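Westura Dumix 300 Review: A Sensible Wagon With One Bad Habit

By Henok Kahsay
August 27, 2018

The Dumix 300 is the middle trim of Westura's compact wagon, and it's the one most people will end up with. The base car does without the rear camera and the heated seats. The top one, called the Tefera, adds a panoramic roof and bigger wheels that make the ride worse. I had the 300 for long enough to cover 729 miles, most of them on the highway, the rest on town streets and one long gravel road.

There's one engine, a turbocharged four-cylinder with 167 horsepower. Front-wheel drive is standard and all-wheel drive is optional. My car had all-wheel drive and an eight-speed automatic. It pulls away cleanly from a stop and has enough left for a highway merge, though you'll hear it working above 4,000 rpm. Going uphill with two adults and luggage, it dropped two gears where I expected one.
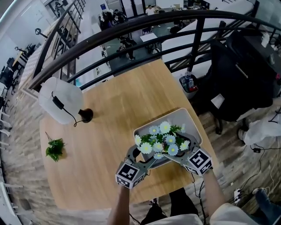
Daisies over the bin at the upstairs table.

The bad habit is in the transmission. Between 15 and 25 mph, if you lift off the gas and then get back on it, there's a pause and then a small shove. I noticed it on the first day at every traffic circle and I was still noticing it on the last. Sport mode shortens the pause but holds third gear too long for town driving. Westura revised the software in February, and my car had the new version. Owners of earlier cars tell me it used to be worse.

Ride comfort is good. On the 17-inch wheels, the Dumix takes broken pavement without much noise, and the body settles after one bounce. The gravel road was washboarded for most of its length and nothing in the dash rattled. Steering is light and quick enough, with very little feel in it. The brakes are easy to use smoothly. Wind noise from the mirrors starts at 65 mph and gets no worse after that.

Inside, the controls are mostly where you want them. Temperature and fan speed have real knobs. The volume has a knob too, on the passenger's side of the screen, a long reach for the driver, so I used the button on the wheel. The touchscreen is bright and responds on the first press. Phone pairing took two tries the first time and worked every time after that. The seat heaters are controlled through a menu, and that menu is two layers down. I'd move those to the console where the blank switches are.

The front seats have firm bolsters and a cushion that's slightly short for tall drivers. Tolera Endale, who shared the highway driving with me and is six foot three, wanted another inch under his thighs but got out after four hours without complaint. The lumbar adjustment is manual and works with a lever. Rear legroom is fine for adults if the people up front are reasonable. The middle seat is for short trips.

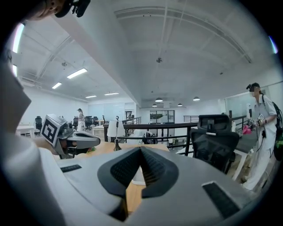

Getting in and out of the back is easier than in most cars this size. The door opens close to square, the sill is low, and the roofline doesn't drop until it's past your head. The rear footwell is wide at the floor, too, so a bag can go between your feet without blocking the seat rail. For someone who carries a black backpack like the one on the person in white here, the footwell is a better place than the cargo area, where anything upright slides on the slick floor panel. Westura sells a rubber mat for the back. It should come with the car.

The cargo area itself is a good shape. The sides are nearly vertical and the wheel wells don't stick out much. The rear seats fold with handles near the tailgate, and the right side on my car needed a push from the back door to go flat. Under the floor there's a space-saver spare and a tray with a lid that doesn't latch. The tailgate is manual on the 300 and light enough to close with one hand. The cargo cover is stiff, and it came out of its slot twice on the gravel.

Fuel economy came to 28 mpg over the whole test. On a steady highway run I saw 32. The tank is small at 12 gallons, so plan on more stops than you might with a larger wagon.

The main rival is the Pliser, which has a better transmission and 173 horsepower. It also has a smaller cargo opening and rear seats that don't fold flat, and its screen is slower. I'd take the Pliser for commuting. With kids, dogs or anything bulky to move, I'd take the Dumix and put up with the shove at low speed.

If you're shopping, skip the appearance package, which is trim and floor lighting. The all-wheel drive is worth it where it snows. Drive one through a few traffic circles before you sign, with the software version checked on the settings page, and see whether the hesitation bothers you as much as it did me.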